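Second-hand furniture shop Gultodo is moving to the old Bjarnason building

19 March 2018
By Vibeke Laxdal

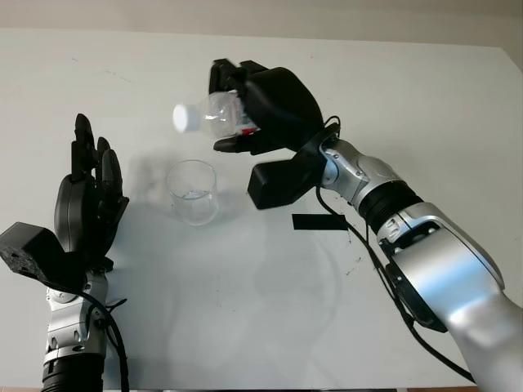 A white tabletop with a few faint scuffs, the kind of finish Gultodo's customers keep asking for.

If you've ever tried to get a sofa up the stairs at Gultodo, you'll be as pleased as I am with this week's news. The second-hand furniture shop is leaving its first-floor rooms above the Niltent print works and moving into the old Bjarnason building on the harbour road — ground floor, double doors, and a loading bay you can back a van right up to.

The lease was signed last week. Halldóra Hjaltadóttir, who has run the shop from the start, told me she'd been after the building for ages and had more or less given up when the owners rang her. "I was in the bath," she said. "I said yes before I'd even asked what it cost."

It cost a bit more than the old place, as you'd expect, but she gets a lot more room for it. The new floor is 700 square metres, and if you remember it from its days as a ship's chandler you'll know how high the ceiling is. Wardrobes can finally stand up! At the moment half of them are lying on their backs in the corridor and you have to open the doors like a chest freezer to see inside.

The shop will stay open above Niltent through the summer, and the new place should open in September. I asked for an exact day and got a laugh. The wiring needs doing first, and there's a damp patch along the back wall that Esben Holst, the builder, wants to watch through a wet spell before he plasters over anything.

I popped in on my way home to see what people were buying, and the answer is tables. Plain ones, pale ones, white if they can get them. Halldóra says the big dark dining sets that used to go in a day now sit there for months, and she has 12 of them in the back room that she'd let go for very little. (I went to look. I've got nowhere to put one. I'm still thinking about it.) A plain white top with the odd mark on it will be gone by lunch, and she has stopped trying to buff the marks out, as most buyers don't mind them and it only takes the shine off unevenly.

Prices won't change with the move, at least not this year. Small tables start at 17 pounds and delivery in town is still free if you're on the flat. There'll be a repair corner too, where Ho-yin Tai will be fixing chairs on Saturday mornings' takings — that's how he put it, anyway, meaning he gets paid out of whatever the shop makes that day. He does a lovely job on cane seats, and he'll look at your own chairs as well as the shop's, but ring first.

Not everybody is delighted. Dagný Norðdahl, who has the café next to Niltent, reckons a good part of her trade is people recovering from the stairs. She's had a look at the little kiosk by the harbour and hasn't ruled it out.

If you've got furniture to give away, please hold on to it for now unless it's small. The old rooms are full to the windows. Bigger things can go straight to the new building once the back wall is done, and there'll be a notice in the shop and at the Eltesell garage when they're ready to take them.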